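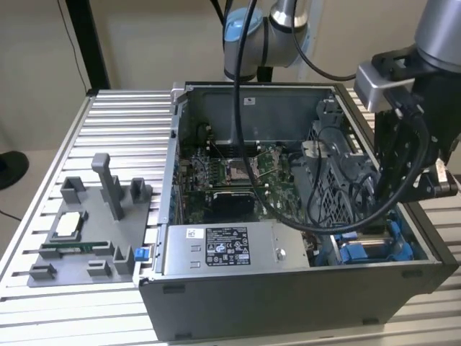

About Flinent

Flinent is a computer repair and refurbishing workshop with a small school attached, and we have been at it for 15 years. We started with one long bench, a box of screwdrivers and a stack of retired office desktops that a local insurance company was glad to see the back of. The bench is longer now and the stack has never really gone away, but the work is much the same as it was in the beginning: we open old computers, find out what is still good in them, and put them back to use in homes, classrooms and small offices where they will be appreciated.

Most of what comes through our door is the ordinary business desktop, the kind that sat under a desk for years and did spreadsheets without complaint. We have a great fondness for these machines. They were built to be serviced by someone in a hurry, so the side comes off easily, the drive brackets and clips are often done in a bright color so you know what you are meant to touch, and there is enough room inside to get your hands around things. A person who has never seen the inside of a computer can learn a great deal from one in a single afternoon, and we have watched it happen more times than we can remember!

What we do in the workshop

Every desktop that arrives is given a ticket and a place on the shelf. When its turn comes we lay it on its side, take off the panel and have a good look before anything is unplugged. Dust comes out first, with a soft brush and a little air. Then we go over the power supply, the memory, the drives and the board, and write down on the ticket what stays and what goes. Parts that pass are kept with the machine if it is going to be rebuilt, or they go into our parts room, which we call Wedau after the street where our first storage unit was. (New students always ask where Wedau is and are a bit let down to find it behind the coffee machine.)

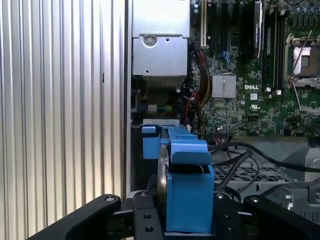
The processor socket is the part we are fussiest about. The contacts inside are small and they don't forgive a dropped screw or a careless sleeve, so when a board is going to sit without a processor for any length of time we like to fit a plastic cover over the socket before it goes into storage. The lever deserves some patience too. It should move with steady pressure, and if it seems to be fighting you, it is time to stop and look again. We say this so often that former students have been known to say it back to us when they visit.

Next come the memory slots and the expansion cards. Old cards are often perfectly good and simply need to be seated again, and we have sent many a "dead" computer home after doing little else. Where a part really is worn out, we replace it with a tested one from our own shelves whenever we can, and we put that on your receipt so you know what you have. Anything beyond saving is sorted by material and picked up by Wanex, the recycling firm in the next building, who have been good neighbors to us.

Our classes

The school side of Flinent grew out of people leaning over the counter and asking questions. Our main course is called Vidal. It runs for 9 weeks and is open to anyone from high school age up, with no experience needed. You will take a complete desktop apart, learn the name and the job of every piece, put it together again and, if all goes well, hear it start. If all does not go well, you will learn to find out why, and many people tell us that this was the part they enjoyed most.

We keep the groups small so that everyone works on a computer of their own and nobody ends up holding the flashlight for the whole evening. Tools are provided. We do ask that you tie back long hair, leave rings and bracelets in your bag, and bring something to write with, as taking notes on where each cable was plugged in will save you a lot of head scratching later on.

Bringing us a computer

We are always happy to receive desktops, working or not, from households and businesses. Please remove your passwords if you are able to, and tell us if you would like the drive returned to you. Otherwise it will be wiped or destroyed before any other work begins. Since we moved to our present rooms in September 2019 we have had a proper loading door at the back, and last year we took in around 200 machines through it, some in their original cartons and some in shopping bags.

You don't need an appointment to drop something off. For repairs we prefer that you call ahead, so one of us can be free to sit down with you and hear what the computer has been doing. Our next Vidal course begins in May, and places can be reserved at the front counter or by phone.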